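4. Rules for the recording station

4.1 Background and purpose

The rules in this section were written after the first two months of the Gondik study, when we had collected 1348 recordings and found that many of them could not be compared with each other. The robots had done nothing wrong. The operators had prepared the station in different ways, and these differences were not written down anywhere. One operator began with the grippers close to the object, another began with the arms far back. For this reason Teresa Ó Briain and Conall Cronin prepared a written practice, which was later adopted also at the Torneck laboratory. The complete set has 20 rules. We present here only those which concern the arrangement of objects, the position of the arms at rest, and the holding of a tool.

The household task used in this section is the placing of kitchen tools in a holder with several compartments. It is a simple task for a person, but for a robot with two arms it is sensitive to small changes in the position of the holder.

4.2 Arrangement of the objects

Rule 3 says that the holder must stand upright on the work surface, in front of a plain wall, and that its openings must face upwards with nothing lying across them. Rule 4 says that each tool already in the holder must be recorded by compartment before the operator takes control. In Figure 5 the tools are all in the left opening, and the slot in the middle and the cup on the right are empty. The operator writes this as "left full, middle free, right free". It is not necessary to write the exact angle of each tool, because in our experience the operators did not agree about the angles.
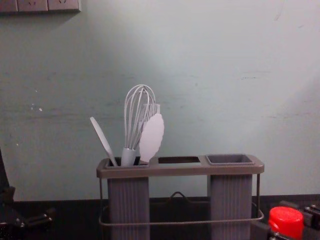 Figure 5. Utensil holder with tools in the left opening only; the middle slot and the right cup are free.

Rule 5 concerns objects which do not belong to the task. Such an object is permitted, but it must be named in the record. We first considered forbidding these objects completely. Cronin argued against this, as a real kitchen is never so clean, and a rule which is too strict will be ignored after some weeks. We followed his advice.

4.3 Arms at rest

The second group of rules is about the arms before and after a movement. An arm at rest must be kept to the side, so that the top of the holder stays in view from the chest camera. It is accepted that a gripper hides a lower part of the objects. In Figure 6, for example, the right gripper covers the base of the small bottle with the red cap and also a part of the holder, but all three openings can still be seen. Under Rule 9 this view is acceptable. If one of the openings were hidden, the operator would have to move the arm back and start again.

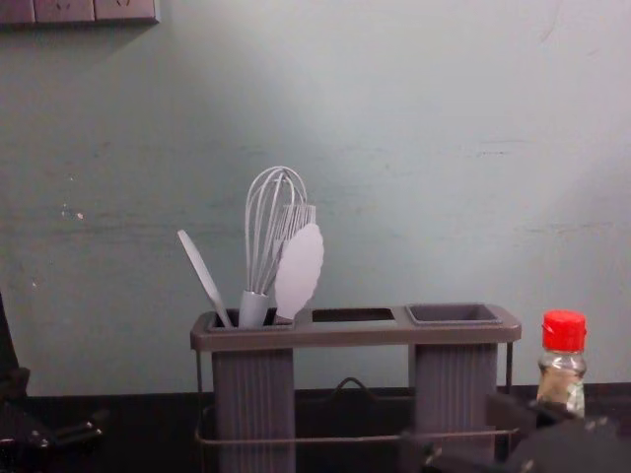
Figure 6. View accepted under Rule 9. The right gripper hides the lower part of the bottle, while the openings of the holder remain visible.

Before Rule 9 was introduced, the reviewers at Phelan had to decide each case alone, and their decisions were not always the same. We therefore gave the same 121 recordings to two reviewers, who worked separately. The cases where they disagreed were mostly those with one opening half covered. The text of the rule now says "fully visible", and a half covered opening is treated as hidden.

4.4 Holding a tool

Rules 12 to 15 apply when a tool is held. The tool should be held near the place where the head and the handle meet, unless the task description asks for another grip. The arm which is not used must have an empty gripper and must not touch the holder. Cables need special attention. A cable may lie on the table in a loose loop, but it must not pass over the holder or be caught between the gripper and the tool.

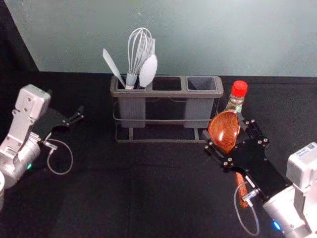 Figure 7. Wooden spoon held by the right gripper near the junction of bowl and handle. The left gripper is open and empty.

The position in Figure 7 agrees with these rules. We note one difficulty. The bowl of the spoon is in front of the bottle and hides it partly, and from one picture it is hard to judge the distance between them. Rule 14 therefore asks the operator to check the distance in a second view before the arm is moved forward.

4.5 Use of the rules

The rules were applied to a further 2319 recordings, using the Odetti record form with one line for each rule. New operators needed some help with Rules 4 and 9, and less with the others. We do not claim that the rules are sufficient for other tasks. For soft objects, such as cloths, the rules about visible openings have no meaning and must be replaced. The wording proposed for these objects is discussed in Section 5.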